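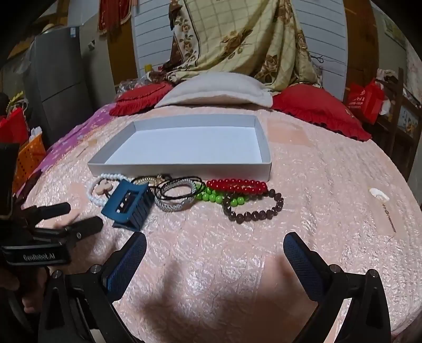
Photograph: Tresside Magazine

The trouble with the box lid

Every few months a new answer to the tangled bracelet comes along, and every few months I am asked to admire it. Last year it was the velvet roll. Before that it was a sort of acrylic staircase, which looked handsome in the shop and gathered fluff at home. The fashion since November has been for using no product at all: take the lid off a gift box, turn it over, lay your bits and pieces beside it on the bedspread and sort them into it one at a time.

I was prepared to dislike this. It has the smell of those tips that save you the price of a sandwich and cost you an afternoon. But it is free, and the people who sell storage are plainly annoyed by it, so I gave it a fair go.

The first thing to say in its favour is the bed. Most advice on sorting jewellery assumes a dressing table with a clear top, and I have yet to visit a house that has one. A bed is big and soft, and a bead that rolls on it doesn't roll far. A crinkled cover in pale pink is better than a patterned one, since dark cord and red or green beads show up plainly against it. A thin gold chain does not. I would put a chain like that in first, before it slides into a crease and you spend the evening patting the covers.

The second thing is the row. Enthusiasts are quite strict about laying everything out along the front edge of the lid before anything goes in, and I thought this was fuss for its own sake. It does at least make you look at what you own. Pearl beads, black cord, a braided strand of rhinestones, a fat bracelet of brownish-maroon beads on top of a green one: that is several people's taste, or one person's over a long time. And a dark blue claw clip, which isn't jewellery and will turn up in every jewellery sort ever attempted. The method has no view on hair clips. Mine went back to the bathroom and was on the bed again by the weekend.

Then there are the cords. Anyone who has left thin black cord bracelets in with a rhinestone one knows what happens. The links take hold of the cord and the two become a single object. The lid does nothing for this. You still need patience and decent light, and a blunt needle helps. The Skelenum catalogue, which sells a bracelet bar with 10 pegs, claims its design "ends tangling for good". I tried that too. It ends tangling for things that are already untangled.

My real quarrel with the lid is what comes next. A shallow white tray with low walls is a pleasant thing to fill. It has no divisions, though, and the moment you carry it to a shelf the round beads go down to one end and take the chain with them. I made it as far as the landing. Fans of the idea suggest cutting card strips to make compartments, at which stage you are building a jewellery box, badly, and could have bought one. Magsi does a plain lined tray with 6 sections that fits most drawers. It isn't exciting and the lining sheds a little at first, but it was the only thing I tested that looked the same after a fortnight.

None of this is new, whatever the videos say. An 1892 household manual I picked up at a jumble sale tells the reader to keep "trinkets of the wrist" in the lids of glove boxes, one kind to a lid, with a scrap of flannel beneath. The flannel is a good idea. I cut a piece from an old pyjama leg and it held the beads better than anything sold for the purpose, including the grip mat from Starbridge, which smelt of tyres.

So would I do it again? For the sorting, yes. Half an hour with a lid on the bed will show you which bracelets you wear and which you have merely been moving about. I got rid of four and mended one. For the keeping, no, or only with flannel, and only if the lid never has to travel.

I have heard from a reader who owns nearly 191 bracelets and keeps every one of them hung over the neck of a lamp. She says she can always find the one she wants. I have no idea how she changes the bulb.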